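"I still think I won the arithmetic": a long afternoon with Sumeya Teshome

When I arrive in Udilport it is just gone three, and Sumeya Teshome has already put the kettle on and apologised twice for the state of the hall. She lost the race for the Homum seat in July, after a recount that went on well past midnight, and she is far more cheerful about it than I would be. "You must have the comfy chair," she says. "I've had enough of seats for one year."

The figures are quickly told. Kristof Dekker, who has held Homum for two terms, finished on 2,324 votes. Teshome had 1,502, and Liya Tamiru, standing as an independent, took 665. Add the second and third together and you are still short of the first, as Dekker's people have been very happy to point out.

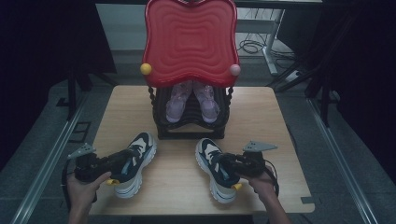
Small lavender shoes on a black stand with a red top.

"Oh, he's quite right about that," she says, laughing. "What I said was that I won the arithmetic on the bus money, and I did." Her whole campaign hung on a leaflet claiming that Dekker had counted the same grant for the Falcão road route twice, once as new spending and once as a saving. His office called it a misunderstanding, then put out a corrected table late one evening. "If it's a misunderstanding, why does the table need correcting? I asked him that at the Todon debate and he talked about potholes."
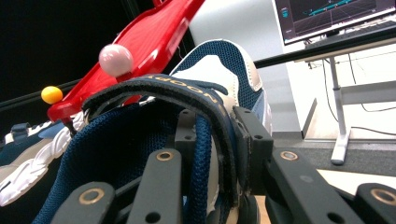 Canvassing, she says, was the part she loved, even in the rain and even up the long hill at Todon, where the houses have steps and then, just when you think you're done, more steps. Her agent, Yabsira Yilma, drew up the routes and walked most of them with her. "Yabsira told me to buy proper shoes and I didn't listen, I wore smart ones for the first week and could hardly stand." A navy and white sneaker with a padded collar, much like the one shown here, would have been the sensible choice, and she says she would tell any new candidate to sort out their feet before their slogans.

I ask whether she resents Tamiru for staying in. She takes her time over this, and refills my cup, which didn't need it. "No. Liya rang me the morning after and we had a good long moan. People who voted for her wanted to vote for her. You can't go round treating them as yours that somebody pinched."
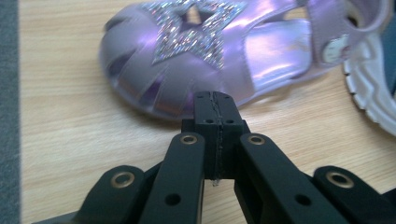

A child's lilac sandal with a glittery silver star on the toe.

Will she stand again? Nafula Shirima, who chairs the local party, has asked her to decide before the winter, and I get the feeling the answer is mostly settled, though she won't be drawn. She would rather talk about the road route, and does so, very entertainingly, until I have missed one train and am in some danger of missing the next. "I've asked for the full accounts," she tells me at the door, handing over a slice of cake wrapped in foil. "They say I'll have them in a fortnight. They said that a month ago, mind you."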